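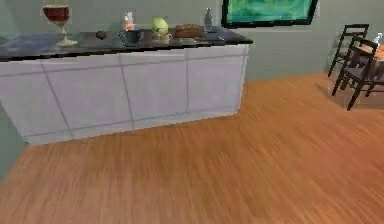
3. Bin placement and the sorting of food scraps

3.1 Sample and diary method

The survey was mailed to households in the four collection districts of Pornska that had joined the separate food waste program during its first year. Replies came from 1459 households. Of these, 900 agreed to keep a kitchen diary for two weeks, and the results in this section are based on the diaries unless we say otherwise. The remaining households answered the mailed questions only, and their answers are used in Section 4, where we look at fees and pickup days.

The diary was kept on paper. Each time someone threw out food, they wrote down the meal it came from, the kind of scrap, and the container it went into. We asked for the entry to be made at the time and in the kitchen. Households with more than one adult could share a single diary, and most of them did. Entries made by children were kept if an adult had initialed them.

Liquids caused trouble from the start. The printed instructions did not say what to do with the last of a drink, a thin soup, or the water from canned vegetables, and people handled these in different ways. Some wrote down every cup poured into the sink. Others left them out entirely. We removed liquids from the main counts for this reason, and the totals below cover solid scraps only.

3.2 Types of placement

Each household was asked where its main kitchen container stood. The answers were coded into three groups: inside a cabinet, in open view, and outside the kitchen. A pull-out container under a counter was coded as inside a cabinet, even when the household reported that the door was usually left open. A freestanding container was coded as in open view whether or not it had a lid. A black bin held in a slender stand by the wall, of the type in Figure 2, belongs to this second group. Containers on a balcony, in a hallway, or in a garage were coded as outside the kitchen.

The coding was done by two readers working separately. Where they disagreed, Carol Haslam read the original answer and made the final choice. Most disagreements had to do with pantries, which some households thought of as part of the kitchen and others did not. We treated a pantry as part of the kitchen if it had no door.

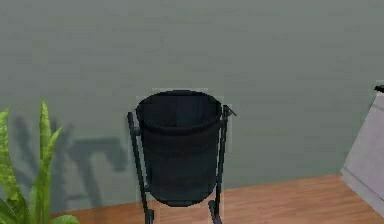 Households with a container in open view recorded more entries per day than those with a container inside a cabinet. The difference was clearest at breakfast, when scraps are small and people are in a hurry — coffee grounds, peels, and crusts made up most of the entries at that meal. At dinner the two groups were close. Larger amounts of food are cleared at once in the evening, and opening a cabinet door is a small part of that work.

More entries do not have to mean more waste. A person who passes an open bin may throw out three small things in three trips, while a person with a cabinet bin may collect them on a plate and empty it once. The diary recorded trips and kinds of scrap but not weight. A weighed subsample of 100 households was planned for April and is reported separately in the appendix.

3.3 Sorting errors

A sorting error was counted when a food scrap was written down as going into the general container although the household had a food scrap container available. Errors were most common for food still in its package, such as yogurt past its date or half a bag of salad. Several people wrote in the margin that they did not want to rinse the package. Meat and bones came next. The program leaflet used in the Fodor district said that bones were accepted, but an older leaflet from the same district said they were not, and both were still in use while the diaries were being kept.

Distance between the two containers mattered more than the placement of either one. Where both stood side by side, errors were low in all three placement groups. Where they stood in different rooms, errors rose, and they rose most in homes with stairs between the two.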